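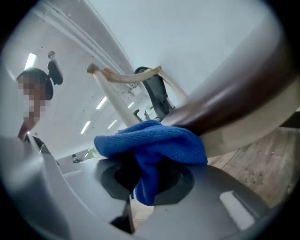

A blue cloth on a grey plastic surface.

I live in Favgate, a town with one cinema, the Tamau. It has 300 seats, and in September I watched a small family drama there with eleven other people. It was a very good film. The next week it was gone, and its place was taken by a sequel which already played on two other screens in the region.

I do not blame the manager, Idrisa Odera. He told me that the distributor, Kodis, wants every new title to play in all evening slots for the first 4 weeks. If he refuses, he does not get the title. So a small film receives a few afternoons, when most people are at work, and after that everybody says that the public did not want it.
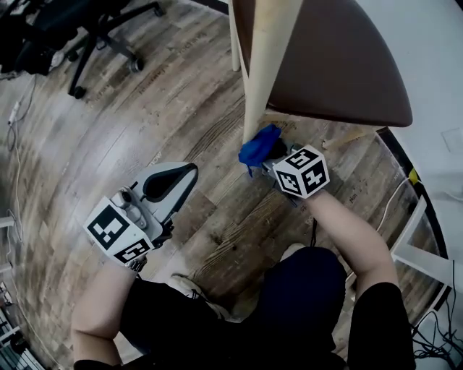 Page last changed: 2/7/26

My opinion is that we measure the wrong thing. Last year the local films sold 2,187 tickets at the Tamau. This looks poor beside a big release, which can sell up to 2,000 in its opening week. But how many screenings did each one have, and at what hour? The trade reports never print this.

Geum-ok Kong, who directed the drama I saw, wrote to me that she would prefer one evening per week during two months to seven afternoons in a row. I think she is right. People need time to hear about a film from a neighbor.

Kodis could permit one free evening per week in single-screen towns. The cost for them would be small. I have sent them this proposal and I wait for their answer.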